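Lirberg opens robot training floor for hand packing work

Two-armed robots learn bottle handling alongside the people who know the job

GUIMARÃES, Mar 7, 2021 – Lirberg, the contract packing company, has opened a training floor where two-armed robots are learning the kind of work that has always been done by hand at its packing tables. The project is called Husar. It began in February and is run together with Grima, the engineering firm that builds the control software.

Lirberg packs household goods for other companies, and much of what comes through the door arrives in small runs. A bottle one day, a boxed set the next, then a different bottle with a different cap. Fixed machinery has never paid off for orders like these, so people pick up each item, turn it, check the label and put it where it needs to go. On a busy shift, that can mean the same twist of the wrist for hours.

Husar takes on that twist of the wrist. Each robot has two arms and two five-fingered hands, and it practices on real products at an ordinary table. Bottles came first because they are awkward in all the ways that matter – rounded, slippery, and easy to grab in the wrong place.
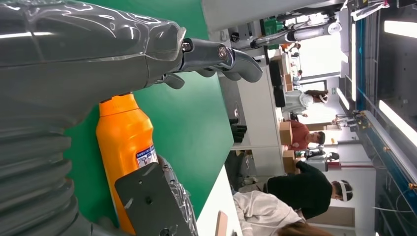

A robot hand and an orange bottle on the Husar training floor, with team members at work beyond the green table.

The floor is a shared space, and that was a choice made early on. Packers, trainers and software staff all work in one room, a few steps from one another. When a grip looks wrong, a packer can say so on the spot, and the engineers can try something else before lunch. Both companies say this has been the best part of the project so far!

Packers have turned out to be very good teachers. They know that a full bottle wants to roll, that a label scuffs if you drag it, and that two hands should hardly ever do the same thing at the same time. One steadies, the other moves. A lot of that knowledge had never been written down anywhere, and the team now keeps a shared notebook of handling tips that has grown to 54 entries. New hires on the regular packing line have started reading it too.

For the people at Lirberg, the changes are practical ones. Packers who join the project spend part of the week on the training floor and the rest at their usual tables. They keep their grade and their shift pattern, and hours spent training robots are paid at the trainer rate. There are three training blocks to complete, covering safe working near the arms, guiding a task, and judging whether a finished task is good enough to keep. No earlier experience with computers or machines is needed.

Lirberg employs 215 people, and the company has told all of them that no job will be cut as a result of Husar. The plan is to give the robots the most repetitive handling and let packers move toward setup, quality checks and special orders, where a trained eye counts for more. Staff on the evening shift asked for the same access to training as the day shift, and they will have it.

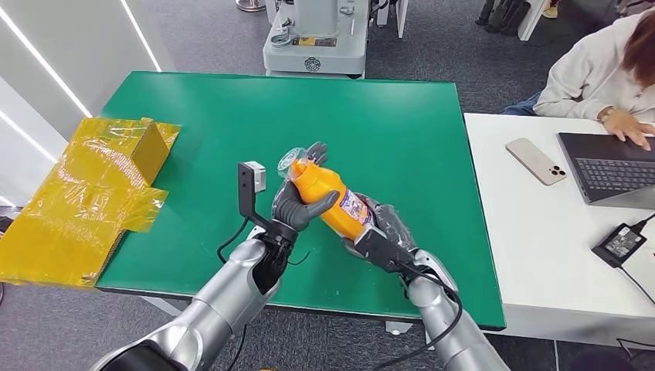

Both robot hands on one orange bottle, held at an angle over the table.

Work with two hands is where the team is putting most of its effort. Holding a bottle with one hand is a fairly settled task by now. Bringing in the second hand is harder, as the grip has to suit both the item and the other hand, and fingers can easily end up over the label or in each other's way. Wrapped and boxed goods bring problems of their own. Clear film bunches up and catches the light, and cardboard gives a little when you press on it.

Progress is uneven, and the team is open about that. Some tasks come together in a day and others have to be taken apart and started over. The robots are slower than an experienced packer and will be for a good while yet. Still, there is real excitement in the room when a difficult hold finally works, and packers from other parts of the building have been dropping in on their breaks to see how things are going.

The next stage of Husar adds taller bottles and small cartons. Lirberg and Grima will then decide together which packing table is the first to get a robot for daily work, with the packers at that table taking part in the decision.

About Lirberg
Lirberg is a contract packing company based in Guimarães. It handles short and medium runs of household goods.

About Grima
Grima develops control software for robots that work with their hands on everyday items. It is Lirberg's engineering partner on Husar.

Press contact: Lirberg press office, Guimarães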